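Packing up the Wulla unit, 6 June 2024

We're out of the unit by the end of the month and the new place is smaller, so everything goes in a box, gets a label, or goes to the tip. Most of the text here is for Pirmin, who asked what went where and then asked again. Bookmark it mate.

Budget for boxes and tape was $265. Spent it. Got the white ones with the lids this time – dearer than the brown, but they stack and you can write on them. The brown ones from the February move went soggy at the bottom in the garage and I'm not doing that again.

**How it's sorted**

- Kitchen: glasses in tea towels, plates on their edge, cutlery in a zip bag. No newspaper, it comes off on everything.
- Books: small boxes only. Wendelin filled a big one last time and it stayed in the hallway for a week.
- Linen: round the breakables, not in its own box. Saves on bubble wrap.
- Odds and ends: one box per room, then stop. If it's full it's full.

Labels go on the side AND the top. Black marker, room first, then what's in it. "Misc" isn't a label. I've found two of those already and had to open both.

**White box, close up, and the white finger with its marker**

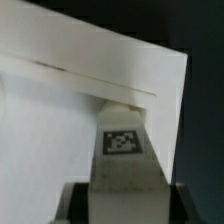
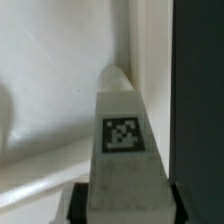 **Rest of the list**

Lids. Press down the long sides first, then the short ones, then tape. One strip along the join and one across it. If the lid bows up there's too much in the box so take something out, don't lean on it. Wendelin leans on it.

Tape is the Prullel one, the quiet kind. Second roll is in the drawer under the kettle. Please put it back there, I've bought tape three times becuase it "wasn't anywhere".

Heavy boxes go along the back wall, light ones on top, and keep a gap to the meter cupboard. The agent wants to read it before we hand over the keys. Nothing on the couch please, the buyer is coming for it Saturday morning and I've told her it'll be clear.

**Staying out till the last day**

- kettle, two mugs, the small pan
- phone chargers (all of them, they're in the blue bag)
- toilet paper, soap, one towel each
- the vacuum, for the final go round
- screwdriver set, bed won't come apart without it

Tip run is separate. Old printer, the broken drying rack, that lamp. The paint tins can't go in with the rest, they have to be dropped off at the council place and it's shut Mondays. Pirmin has the trailer but not the tow ball that fits my car so we need to sort that out by tomorrow night.

Donations – Beltrán said he'd take the spare crockery and the camp chairs for the clubhouse. They're by the front door, anything there with a green sticker is his. No sticker, not his. He can have the bookshelf too if he brings someone to carry the other end.

**Van**

Booked with Ditska, long wheelbase. Deposit of $200 is paid, comes back if the van does in one piece with a full tank. Pickup's at 7 so I need someone here to let the others in while I'm gone. They measure the fuel, so fill it at the servo on the corner and keep the reciept.

Loading order: bed and mattresses first, then the washing machine strapped upright, then boxes, then plants last so they come out first. The machine needs its transit bolts back in. I think they're in the laundry cupboard in a jar. If they're not I don't know where they are.

Keys: one set with me, one with Wendelin, the third has been missing since Easter. Check your coat pockets. The agent charges for a new lock and I'd rather spend that on dinner.

Still to do:

- empty the freezer (eat the dumplings)
- redirect the mail
- fill the picture hook holes in the hall
- ring the internet mob again, last time I was on hold for 19 minutes and it dropped out
- windows, inside only

More pics when the kitchen's done. Text me if something here's wrong.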